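Budget split for a single-arm kitchen handling bench: arm, gripper, or simulation first?

Posted in: Equipment planning and purchasing
Asked by Ans Nijs, June 14, 2024

I am putting together the equipment request for a small food handling bench and would like a sanity check before it goes to purchasing. We are a test kitchen group attached to an appliance maker. The job is moving ordinary groceries in and out of a full-height household refrigerator: cuts of meat, vegetables, fruit, later on jars and cartons. One arm, one gripper, fixed base. No mobile platform this year.

Current plan, in order of cost:

1. Seven-axis collaborative arm with controller and desk interface
2. Parallel gripper (the one the arm vendor bundles)
3. Steel pedestal, bolted down
4. Two depth cameras, one on the wrist and one on a post
5. Workstation with one good graphics card
6. Refrigerator, from our own stock, so no charge
7. Spares and consumables, which is the line I have the least confidence in

Brilerix has quoted the arm and gripper as a package with a delivery time of 13 weeks. Stimesen can deliver sooner but quotes the gripper separately and wants a yearly fee for the motion planning license. The Stimesen gripper is listed at 1,415 without fingers. Fingers are extra and the quote does not say how much extra.

In the meantime we have been doing everything in simulation. The model kitchen has an arm in front of an open refrigerator, and we are using it to settle base position, reach and which shelves we can promise to cover. 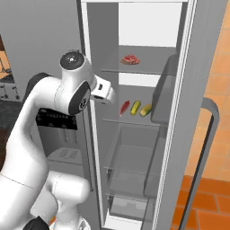
The trouble is that the simulation has made the request harder to write. Reach to the upper shelves looks fine on paper for both arms. The lower shelves and the drawer are another matter, and whether they are reachable at all seems to depend on pedestal height, which neither vendor will commit to. The door is also a problem. If it has to be opened by the robot, the base position I want for the shelves is too close to the swing.

What I would like to know:

Is it reasonable to buy the arm and gripper in one order, or should the gripper wait until we know more about the food?

How much of the total should I hold back for fingers, mounts, cables and so on? My manager wants a percentage and I do not have one I can defend.

Does anyone budget for simulation time as its own line? At the moment it is buried in staff hours and it looks free, and it is not free.

The request has to be in before the summer shutdown. Money that is not committed by November goes back.

Hilde Koster

I have written this request twice, once badly. Taking your points in a different order.

Pedestal. Do not buy a fixed one. Get an adjustable-height column, or at minimum a fixed pedestal with a plate kit so you can shim it. You already know the lower shelves depend on base height, and you will not find the right height in the model to the last inch. Ours was bolted down at the height the simulation liked best. The real refrigerator had leveling feet, the simulated one did not, and the gripper body fouled the underside of the second shelf on every low approach. We paid Hermans to cut the pedestal and weld a new flange. That cost more than the column would have.

Check the stiffness figure on any column you look at. Some of the cheaper lift columns are sold for desks and monitors and will sway under an arm at full extension. Ask for deflection at the top plate under a side load. If the supplier cannot give it, move on.

Door. Decide now whether the robot opens it, and write the decision into the request. These are two different projects. With the door held open by a person or a stop, your base can sit close and a little to the hinge-opposite side, and you get better depth into the cavity. If the robot pulls the door, the base moves back, you lose reach at the rear of each shelf, and the load on the wrist during the initial break of the seal needs to be checked against the arm's rated payload at that extension. Magnetic seals take more force than people expect, particularly right after the door has been closed. Measure yours with a luggage scale on the handle. Repeat it several times and use the highest reading.

For a first year I would put a door stop in the budget and leave door opening for the next request.

Gripper. Order it with the arm. The mounting flange, the tool cable and the controller support all come as one thing and are covered by one warranty. What should wait is the fingers. A bundled parallel gripper with its stock fingers will pick up an ear of corn and will do a poor job on raw meat. Meat deforms, it slides, and it sticks to glass. You will want a wide, compliant finger with a thin leading edge, or you will want the meat on a tray. The tray is cheaper. If your product people can live with trays, say so in the scope and you save yourself a lot of development.

Food contact also belongs in the scope. If anything that has been gripped is going to be eaten, the finger material and the cleaning method have to be approved, and you need a washable cover over the wrist. If nothing is eaten, write that down too. Ours was silent on the subject and the safety review sent it back. That took 9 working days for one sentence.

Holdback. I use 20 percent of hardware cost, excluding the arm. Including the arm in the base inflates the number and purchasing will cut it. Ours went mostly to:

Finger sets, printed and cast, replaced often
A second tool cable (buy it on the first order, the lead time on a replacement is terrible)
Brackets for the post camera
Shelf glass
Disposable covers
A proper emergency stop on a long lead, since the one supplied was too short for our room

Shelf glass is the one people laugh at. We broke four.

Simulation. Yes, give it a line. List the workstation, any license fee, and a fixed number of staff weeks. I also list asset work separately, meaning the hours needed to build the refrigerator model from drawings, with real shelf spacing, door bins and drawer travel. A generic refrigerator model is fine for choosing between two arms. It is no good for promising shelf coverage. You work for the appliance maker, so ask for the CAD files. This should be a short conversation and it will save you weeks.

One more item on the cameras. Glass shelves are bad for depth sensors. You get holes and false surfaces, and fitting a second camera of the same type gives you more of the same. I would buy one first, test it against your real shelves with the interior light on, then choose the other.

Rackmount_Pete

go with whoever ships first. the arms are all about the same at that payload. we have Stimesen and the planner license is annoying but it works. you can use an open source planner instead and drop the license after year one, we did

Urness Integration Desk

We integrate for several kitchen and laundry test labs, so read this with that in mind. I agree with most of what Hilde Koster wrote. Additions and one disagreement.

The disagreement is on the holdback. Twenty percent excluding the arm is adequate if you have a machinist in house. Without one, use thirty. Outside machining of small brackets has a high minimum charge and you will order them one at a time, because you will only discover each one when you need it.

On the two quotes, get them onto the same basis before comparing. Ask both vendors for the following in writing:

Arm, controller, gripper, one set of blank fingers and all cables, as one price
Software fees for years one through three
Price and lead time for a replacement gripper
Cost of a wrist joint repair outside warranty, including freight
Whether the arm may be operated at refrigerator temperatures, and for how long
Ingress rating of the gripper, separately from the arm

The last two matter for you. An arm reaching into a cold cavity and coming back into a warm room will collect condensation, and grippers are often rated lower than the arm they are sold with. Some vendors treat moisture in the gripper as misuse. A sleeve solves it if you plan for one, but sleeves add bulk and change the clearance between shelves. Put the sleeve in your simulation model as a slightly fatter wrist and rerun the reach study before you sign anything.

On timing, 13 weeks quoted from an arm vendor generally runs from receipt of a clean purchase order. If the order goes in before your shutdown and is queried during it, the clock has not started. Ask purchasing to name a contact who will be at work. Then check what "committed" means at your company. At some places the order date is enough, at others the goods must be received and inspected by the cutoff.

Floor fixing: if you are renting the room, get permission to drill in writing. If you cannot drill, a ballasted base plate works, but it has a large footprint and will compete with the open door for floor space.

Ans Nijs

Thanks, this is what I needed. Changes made so far: adjustable column in place of the pedestal, one camera now and one later, door opening moved to next year's request, and a separate line for simulation with 2 staff weeks for the refrigerator model. The CAD files have been asked for. We have no machinist, so I am going in with thirty percent and expect to be argued down.

Both vendors have the list of written questions. Brilerix has answered all but the temperature one. I have also asked Stimesen what the fingers cost and am still waiting to hear.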